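Week 4: Do we need eight glasses of water a day?

Most of you will have heard the rule. Try finding where it came from. The Petach handout repeats it with no source, and the Amissah survey asked 76 people what they drank and took their word for it. I wouldn't build much on that.

Food counts too, and so does tea, whatever your gran says. Thirst does a fair job in healthy adults. Older people may notice it less, so be careful there.

For next time, read Hajdu, pages 3 to 30, and mark any claim that has no figures behind it. 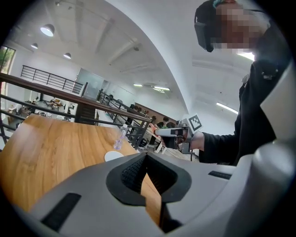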